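How to Set Up a Hot Plate Corner When You Don't Have a Kitchen

Filed under: Small Space Cooking, Renter Fixes

The kitchen at our place on Benavides has been "nearly finished" for 25 weeks. In that time I have become an expert in cooking on one burner, a skill I did not ask for.

Start with the table. Push on it. If it wobbles, fix that before you put anything hot on it. Then set the cooktop down flat with all its feet on the surface, and leave a gap behind it for the vents. My manual says four inches. Yours may be fussier.

Next, the cord. Plug the burner straight into the wall, by itself. Power strips are for lamps and phones - mine has opinions about anything bigger and expresses them by going dark.
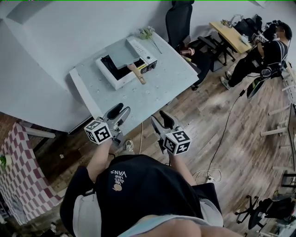
White cooktop, wooden-handled lid or tray, small white flowers behind. Decor counts.

Turn handles inward, away from the edge you walk past. I learned this with 100 percent of a lentil soup.

Now cook something dull. Boil water on high, then drop to the lowest setting and see if it will hold a simmer. Plenty of cheap burners only know "off" and "volcano."

When you're done, let the surface cool, wipe it with a damp cloth and unplug it. Lids go back on top only after that.

Comments (3)

flelluditz: Does this work for induction? My good pan does nothing.

nulley711: Try a magnet on the bottom. If it won't stick, your good pan is a hat.

clustex: Week 30 without a kitchen over here. Amateurs.

We use cookies to remember your preferences. Accept | Manage settings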